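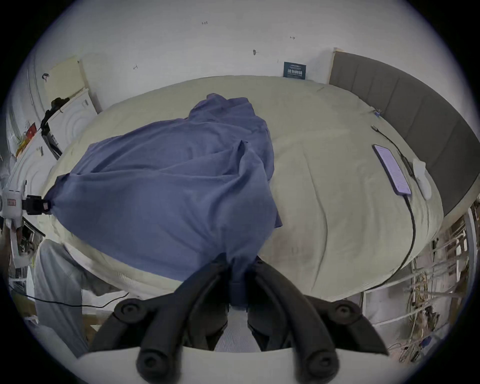
Fitted sheet corners pop off overnight
Iulian Ardeleanu

I have a Divum mattress, 41 cm deep with the topper on. The sheet is sold for "deep" mattresses, no depth given on the label. At least one corner at the head comes off every night. Flat sheets stay put if I tuck them, but the blue one I have been using ends up crumpled on top of the duvet by morning. Is this a sizing problem or an elastic problem? Washed at 60 °C since February.

Declan Phelan

Sizing first. Measure the pocket from the corner seam down to the elastic. It should exceed the mattress depth by 4 cm or more, so you need 45 cm. Many sheets sold as deep stop well short of that. Cotton also shrinks in a hot wash, mostly lengthwise, and heat wears out elastic. Wash at 40 °C and line dry. If the pocket measures fine, check whether the elastic runs all the way around or only at the corners. Corners only will not hold on a topper.

Arrieta1016

get the clip straps that go under the mattress, 4 in a pack. mine have been on a year

Last updated: October 7, 2020

We use cookies to improve this site. By continuing you accept our cookie policy.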